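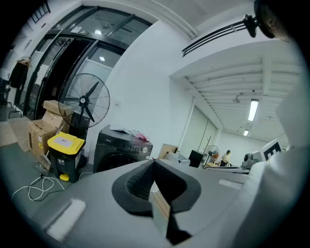
Glass doors with black frames, and a small window higher up.

Illolix LED Face Mask: my review after 17 weeks

20 February 2024

I started to use the Illolix mask in November, when my skin was dull and a little red on the cheeks, as it is every year when the heating is on. I am past forty and I have fine lines at the eyes and two deeper ones next to the mouth. A clinic in Sulley had offered me a series of light sessions. The sessions were pleasant, but I had to cross the whole city for each one, and the price of the series was 1,074 dollars. So I began to read about masks for home.

I paid 106 dollars for the Illolix in the Cukance online shop. Before that I had a mask from Bilgin on loan for a short time, so I can compare the two a little. I bought the mask with my own money and the company does not know that I write this.

What is in the box

You get the mask, a controller with a cable, a charging cable, two straps, a fabric bag, a removable cloth liner and a booklet. The mask is soft silicone and it bends to the face. The controller is the size of a matchbox and has one button. A short press changes the color and a long press switches it off. The booklet is badly written, even for me, and English is my third language. The page about the colors says "suitable for the people of dark" and I still do not know if this means skin tone or dark circles. I wrote to the company and received a polite answer which did not contain the information.

There are three settings: red, red together with near infrared, and blue. I used almost only the second one. Blue is meant for pimples, which I get seldom.

How it fits

This was my largest worry, as I have a narrow face. The Bilgin mask is a hard shell and it rested only on my forehead and chin, so the light came from some distance at the cheeks. The Illolix lies closer. The two straps go behind the head, one above the ears and one below, and they close with hook and loop tape. When my hair is freshly washed the upper strap slides. When I put my hair in a low bun it stays.

The nose is the weak point. The silicone is thick there and after ten minutes I feel a pressure on the bridge. If you wear glasses all day, like I do, this is the same place where the glasses press, and you will notice it. I fold a piece of cotton pad and put it under. The eye openings are large enough to read a message on the phone, but the light is strong and I prefer to close my eyes. The maker gives small eye covers of silicone too. Please use them. They look funny and they fall off when you sit up, but lying down they are fine.

My routine

I wash my face with a mild cleanser, dry it, and wear the mask for ten minutes, five evenings a week. After it I use a plain moisturizer. I did not change any other product in this time, and I stopped my retinol completely so that I could judge the mask alone. That was perhaps too strict, and I have begun with the retinol again this month.

Results

The redness on the cheeks is less. I saw it first in the fifth week, and my sister remarked on it without knowing about the mask. The skin feels smoother with the fingers, mostly on the forehead. The fine lines at the eyes are softer in my photos, which I took always at the same window in the morning. The two deeper lines next to the mouth are exactly as before. My jaw line is also as before. I write this clearly as the advertisement speaks about "lifting," and light does not lift anything in my case. For loose skin I think you must speak with a doctor about other treatments.

In the ninth week I was traveling and did not use the mask for some days. I could not see a difference. So I cannot promise that every session counts, and I also cannot be certain that the change in redness did not come partly from the milder cleanser, which I began only a few weeks before the mask.

Cleaning
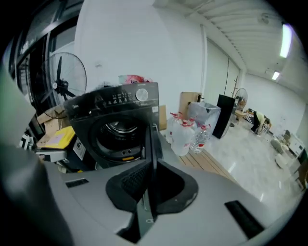 The liner is the part I like most, and I did not expect that. It is a thin cloth which you fix inside the mask with small loops, so that the silicone does not touch the chin and the forehead directly. Cream and sweat go into the cloth, and it must be washed once a week. The booklet says by hand only. I ignored this after the first month and put it in a mesh bag on the delicate cycle. In a front-loading machine, like the black one in the photo with the round silver knob at the end of its panel, there is no agitator to twist the loops, and mine are still straight. I would not risk it in an old top loader. No fabric softener, please, it leaves a film and my chin did not like it. The silicone itself I clean with a damp cloth and a drop of baby shampoo.

Battery and small problems

A full charge is enough for one week of my use. The controller becomes warm but never hot. The light that shows the battery is green when full and green when half full, and then suddenly it is red and you have one session left. The cable is too short if you lie on the sofa with the controller on a table. I keep it on my stomach.

Once the mask switched off after two minutes. I pressed the cable deeper in the controller and it has worked since that day.

Other opinions

At Cukance the mask had 1,236 ratings when I ordered. I read many of the low ones, because they are usually more useful to me. Most complaints were about the nose and about the straps for a large head. One woman with melasma wrote that her spots became darker. I have no melasma and cannot say anything about it, but if you have it, or if you take a medicine that makes the skin sensitive to light, ask your dermatologist before you buy.

Would I buy it again?

For redness and dull skin, yes. The Bilgin has a better controller with a real display, and its booklet can be understood, but it sat on my face like a plate and I stopped wanting to use it. The Illolix I still take out of the bag most evenings. I would like a softer nose part and a longer cable. Spare liners are sold separately, in a pack of two, and I have ordered one pack.

My rating: 4 of 5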